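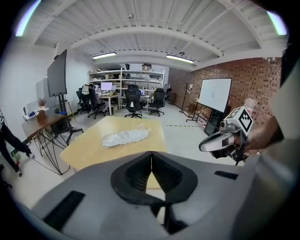
Olitum Studio, Fikbridge
Room walkthrough: front room
Checked by: Bushra Niazi
Comments to: Rizwan Arain
Oct 3, 2018

Marks used: OK, FIX, WATCH, N/A. If you write "fine" I will cross it out and write OK, and we will both feel bad.

1. FLOOR AND WALKWAYS

1.1 Clear path past the dark desk -- OK
People walk down this side all day, usually quickly. I went through with both arms full and met no resistance.

1.2 Desk legs clear of the path -- WATCH
The thin black metal legs splay out toward the floor, so the desk is wider at the ankle than at the knee. Two toes reported since June, one of them mine. Suggest turning the desk a little toward the wall.

1.3 Monitor stand legs clear of the path -- WATCH
Same problem, different furniture. The base spreads in several directions and is black, as are the desk legs, so the two of them work as a team.

1.4 Floor free of cords and loose packaging -- OK
One cord by the door was taped down before I finished writing this line. Thank you, Rizwan.

1.5 Closed shoes worn in the room -- OK
White sneakers are allowed. Flip-flops are not, whatever was said at the Jadoon open house.

2. ROLLING MONITOR

2.1 Casters lock and hold -- FIX
Three lock. The other one has opinions. Order a replacement from Markolia and please don't wedge it with a magazine again.

2.2 Tilt joint holds its angle -- OK
Pushed it, let go, waited. It stayed tilted.

2.3 Screen off when not in use -- OK

2.4 Access to the small white wall board -- FIX
The monitor gets parked in front of it. The board is where we write down what needs fixing, so you can see how this has gone. Mark a parking spot for the stand with floor tape, at least 30 inches to one side.

3. DARK DESK

3.1 Stable, no wobble -- OK
Tightened in June and still tight.

3.2 Plant -- WATCH
Small, reddish leaves, potted. Bushra waters it, Rizwan waters it, and I suspect the cleaners water it. One person only from now on. Also needs a saucer that fits the pot.

3.3 Small cardboard box -- FIX
Label it or flatten it. It has been "going out tomorrow" for 11 days.

3.4 Other items on the desk -- OK
The blue thing at the back can stay where it is. Anything else that turns up back there needs an owner by the end of the day.

4. LIGHT WOODEN TABLE

4.1 Top smooth, no splinters -- OK
Ran a cloth over it in both directions. No snags.

4.2 Bagged item has a tag -- FIX
One flat white item in a clear plastic bag, left near the middle of the table. I found no tag when I picked it up. If it's a sample, it goes on the sample shelf. If it's a spare, it goes with the spares. The table is neither of these, though I admit it is very convenient.

4.3 Plastic bags put away after unpacking -- WATCH
They slide off the table and then they are on the floor, and then see section 1. There is a bin for them under the sink. It holds more than 20 bags and currently holds one.

4.4 No food or drinks on the work table -- OK
A first.

5. WALLS

5.1 Brick sound, no loose mortar -- WATCH
The building is from 1887 and sheds a little. I swept up about a spoonful under the radiator -- no worse than last time. Do not lean anything heavy against it and do not "test" it with a key.

5.2 Wall board firmly attached -- OK
Had to roll the monitor away to check. See 2.4.

5.3 No new holes without asking -- OK
Old holes still there. I have stopped asking about those.

6. EXIT AND EMERGENCY

6.1 Exit door opens fully -- OK
6.2 Extinguisher gauge in the green -- OK
6.3 First aid kit stocked -- FIX
Bandages yes, tape no. The tape is presumably holding down the cord in 1.4.
6.4 Emergency numbers posted -- OK
6.5 Basement stairs -- N/A
Separate sheet.

TO DO
Caster, tape for the parking spot, box, tag for the bagged item, first aid tape: Rizwan
Plant saucer, desk angle: Bushra

Reply from R. Arain: Box flattened. It had the new saucer in it, which is now on the desk and also doesn't fit. Caster ordered. Leaving 4.2 open until somebody claims the bag.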